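Papers > Manipulation > Teaching by Demonstration > Section 4

4. What the Hand-Guided Demonstrations Do and Don't Show

Ihor Kravets and Lucian Voicu, 25 August 2021

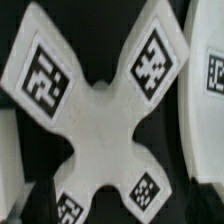

Figure 3. Wrist camera view of the X-shaped part during a demonstration. Each arm carries a square marker; part of another marked object is visible at right.

The claim we set out to test is a familiar one: that a person with no programming background can teach a pick-and-place task by hand in an afternoon, and that the robot will then manage by itself. We recorded 141 demonstrations at the Ukstead bench, some by moving the arm directly and the others by remote control from the next room. Our reading of the results is less cheerful than the one given in the Bamley report.

Much of the apparent ease comes from the markers. With a coded square on every arm of the part (Figure 3), the controller has little left to work out about where the part is or which way it is turned. The dark background helps again, as the part stands out sharply against it. A colour camera in a working shop would have neither advantage, and we are wary of any success rate that is quoted without saying so.

Nor are the markers as dependable as they look. At close range the lower ones blur, and their small white squares run together. One marker in Figure 3 runs past the bottom of the view. We kept views like this in the training set. The Gollatska pipeline throws them out before scoring, a choice that flatters the final number and that we could find mentioned only in a footnote.

The two teaching methods also differ more than the literature admits. Hand guiding gave smoother paths, but the demonstrator's own sense of touch does a good deal of the work and none of it is recorded. Remote control is slower and jerkier. It does at least limit the operator to what the cameras see, and for that reason we favour it, although our 12 operators mostly did not.

Of the 2593 grasp attempts analysed in Section 5, we make no claim beyond this bench and these parts. Bucur's suggestion that the same policy would carry over to unmarked parts remains untested, and we would want to see it tried before it is cited again.

Contact: Manipulation Group, Ukstead | © 2021 The authors | Back to top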